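Flokorora (student project)

Print this page | E-mail this page

Flokorora is a student robotics project run by the automation club at Drutden, a technical college with a long fondness for practical work. Its aim is a modest one that most people will understand at once: to teach a robot arm to tidy up the small litter of daily life, the packets and wrappers and tissues that pile up on tables and beds while everybody is busy with something else. The project grew out of an evening class in basic machine control, and it still keeps much of the friendly, slightly crowded feeling of that class.

Background

The club had already spent a few years building line-following carts and sorting machines for the Kermani Cup, a regional student contest. Members enjoyed the contest, but many felt that its clean wooden blocks were a poor match for the things people really leave lying around. A block has the same shape every time it is picked up. A snack packet bends, slides and folds over on itself, and it may show the robot a thin edge one moment and a broad face the next.

The present team has eight members, and new ones spend their first weeks collecting examples by hand. They carry the gripper themselves, squeeze the fingers shut on an item, take it over to a bin and let go, and the recorded motion later becomes a lesson for the arm.

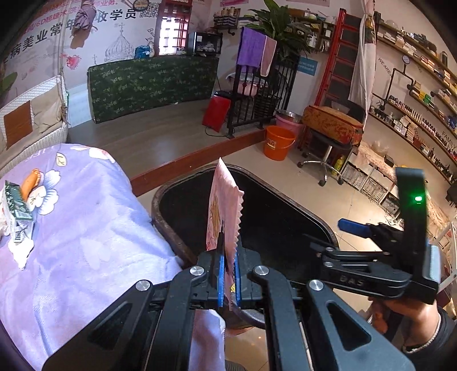 Soft packaging is where beginners learn the most. Pinch too lightly and the packet slips out on the way, pinch too hard and the whole thing crumples, so students are encouraged to take their time and to come at the item from several sides. Both one-handed and two-handed work is taught, and the club's handbook (a much-loved and much-stained document) asks that failed tries be kept and labeled along with the good ones.

Collecting sessions

Early sessions were held in the college workshop, on a bare bench under even light. The arm trained on them did nicely in the workshop and rather badly everywhere else. The club has since moved its sessions into lived-in places such as shops and front rooms, with their patterned cloths, crowded shelves and bright windows - and with all the furniture left where its owners like it.
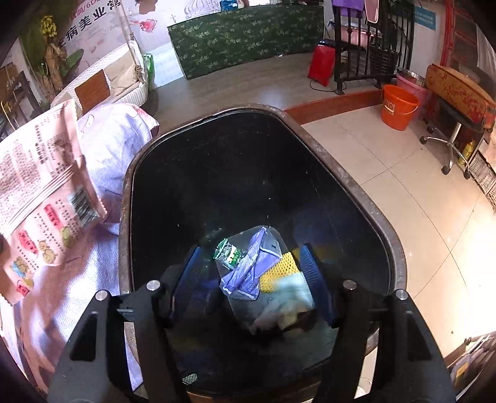 The release gets as much attention in class as the grasp does. Thin plastic tends to cling to a finger pad, and a bin that has begun to fill looks quite different from one that has just been emptied, so both kinds are wanted. By 19/05/2024 the club had gathered 2,886 recordings, of which 549 were set aside for testing and never shown to the arm during training.

Equipment and software

Recordings are sorted with Wilus, a small program written by former students and handed down from one class to the next. It lets a reviewer step through a session, mark the moment of contact and the moment of release, and leave a note for whoever comes after.

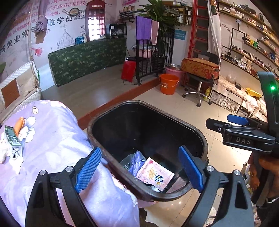
Reviewing is done in pairs, usually one newer member and one older one, and it can be slow going when the two disagree over whether a grasp was steady. Those talks are thought of as a good part of the course, and a fair number of the handbook's seven chapters started out as notes from them.

Contest entry

Flokorora is entered in the open class of the Kermani Cup, where teams may choose their own household task and are judged on a live run and a short talk. The club plans to show the arm clearing a low table of mixed wrappers into an ordinary wastebasket. Visitors are welcome at the practice runs in May, and are asked to bring a few clean, empty packets with them.

Print this page | E-mail this page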